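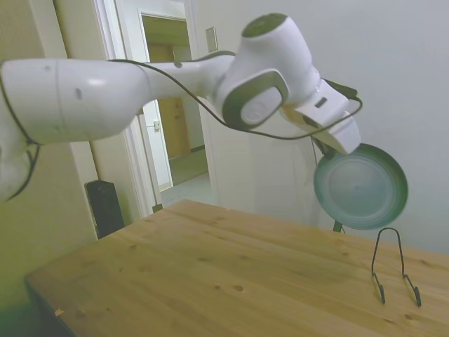
Drornum Washroom Refill Catalog

Search datasets, tags, owners Go

Filed under: Home & Hotel Supplies > Paper Goods > Product Tables

Welcome, and thank you for stopping by! Drornum is a table of toilet rolls, folded hand towels and the holders they go into, put together so that people who buy for small hotels, offices and cafes can find out what fits what before they order a whole carton of it. If you've ever stood in a supply closet with a roll in one hand and the wrong spindle in the other, you already know why we started.

The project was begun by Shinji Onishi, who was buying paper goods for a guesthouse at the time and kept his own list of sizes in a notebook. Shota Ishida typed the notebook up, argued with a good part of it, and has looked after the files ever since.

What you get

There are 2 files. The first, rolls.csv, has one line per refill, with the maker's code, the core width, the outside width, the number of plies and the sheet length. The second, holders.csv, has 47 lines, one for each holder we have measured ourselves with a plain steel ruler. Everything is in millimeters, including the things that were sold to us in inches (we kept the original figure in the notes column, in case you'd like to check our arithmetic).

Holders come from three ranges: Mala, Zapata and Iton. Mala holders take a wide core and are very forgiving. Zapata is the one with the narrow spindle, so please read the core column carefully before you pair anything with it. Iton covers the wall boxes for folded towels and has no spindle at all, which means the core field is blank on those lines. A blank there is correct and doesn't need fixing, though it's kind of people to keep writing in.

How the matches are made

A refill is marked "fits" if it goes in, turns freely and the cover closes. It's marked "tight" if the cover closes only with a push. We tried each pairing by hand with a full roll, and we haven't tested half-used ones, where a bent core can cause trouble of its own.

Known gaps

Jumbo rolls are thin on the ground. Scented paper isn't covered, and neither are prices, as they change faster than we can type. The 30 lines added in March still use the old color names, so "natural" and "unbleached" mean the same thing there. Shota is working through them, slowly, in the evenings.

Using it and sending corrections

Help yourself, for work or for home. If you pass the table along, please keep this page with it. Corrections are very welcome, and the most useful ones give the code printed on the carton end plus your own measurement of the core. Please send no more than 20 lines at a time, as each one gets checked against a real roll before it goes in.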